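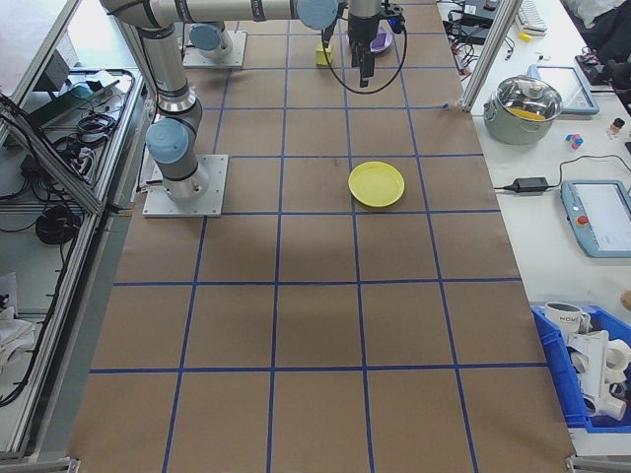

Layout and Table Surfaces

Re: [tables] Tape grid or printed mat?

Zeeshan Warraich wrote on Monday:

> We're redoing the long table at Nutau before December and I have been
> told to get a price for a printed mat. Kunder want 681 for one, plus
> delivery. Is blue tape on paper good enough for setting things out,
> or will I be sorry? Also, does anyone care which color the plates
> are? Ours are whatever was left in the cupboard.

Zeeshan,

I have bought the printed mat. It arrived rolled, and it spent its working life trying to become a roll again. We held the corners down with books, which used up the corner squares. It now lives behind the door at Memlow and you are welcome to it.

Tape is fine. Pull it off the roll slowly and lay it down without stretching, or it creeps back and you get a little gap at every crossing. Do all the long strips first, then the cross ones. Your squares will come out as rectangles. Mine did, and the plates never complained.
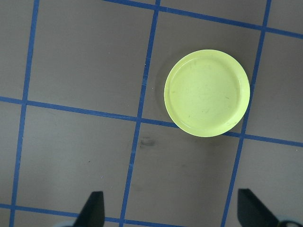
The thing people argue over is where a plate "is" when its rim sits on a line. At Baloch we had 17 messages on this, two of them in capitals. We settled on the middle of the plate: whichever square the middle is in, that's the square. If the middle is on the line, move the plate and have a coffee.

On color, yes, I care a bit. A yellow plate on brown paper is easy to find from the far end of the room. Lavender is too, until you put a purple foam cube on it, and then you have made yourself a tasteful little arrangement that is hard to see by five o'clock. 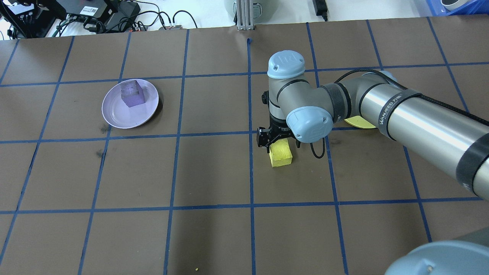 Foam also sheds. You will find crumbs of it on the paper for weeks, and they get under the tape if you're patching a strip. Wipe first. Smudges I leave alone, having once rubbed one into a hole.

Paper comes in 50 foot rolls if you ask nicely, and you'll want a spare. Tell Kunder you're thinking about it.

> Ours are whatever was left in the cupboard.

So are everybody's.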